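Student project data card, Nerkier robotics club. Last edited 21st October.

# Closness sock-hanging set

Two-arm teleoperation, one task: take socks from the table and clip them to a hanger. The set has 369 episodes – 200 with the wrist views included.

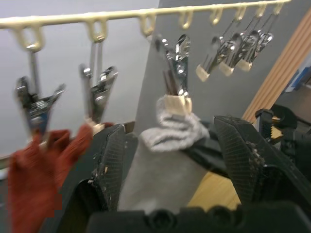
**Can the set be used for single-arm training?**
Only after splitting the action vector; both arms share one log.

## Views

Head and wrist streams share one clock. 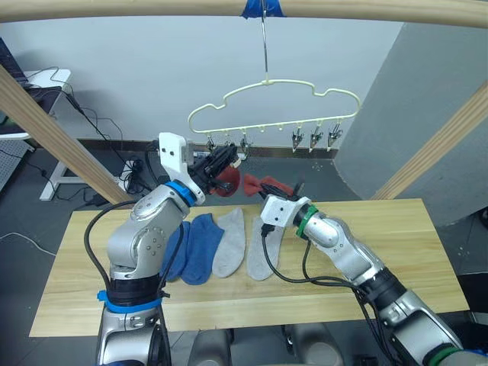

*Head view: two red socks at the hanger, blue and gray on the table.*

## Known gaps

Episode 702 has no joint log. 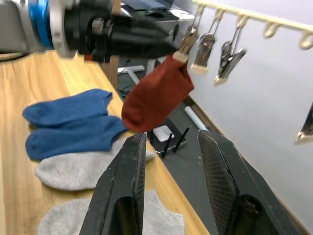 *Wrist view, gripper open.*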